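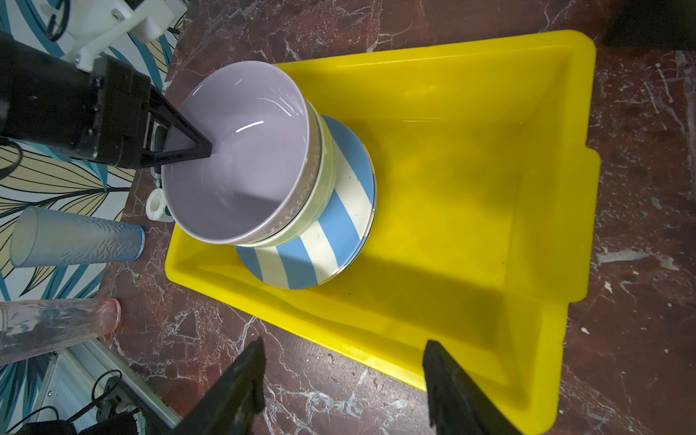

March 2, 2018

Dishwashing liquid, hard water trial, second batch. Fidow and Nurnard at the same dose, 7 drops per bowl, tap water left to stand overnight in the covered bucket. Pirihi is out of stock until April, so the third column of the sheet stays blank.

Made up 1000 ml of each and split it between the glass jars. Foam height read straight after shaking and again after 8 minutes. Fidow held its foam. Nurnard dropped to a thin ring by the second reading, as it did in the first batch. Rinse water from both looked clear, though the Nurnard jar left a film at the waterline once dry.

Grease plates: the fat went on too thick. It needs weighing, not spooning. Results from these are struck out on the sheet and should not go into the plot.

Water temperature fell to around 100 F by the last jar. Repeat with the lid on.

To do: borrow the hardness strips from the Flola store, relabel the jars, order more filter paper. Old labels come off with warm water and a scraper.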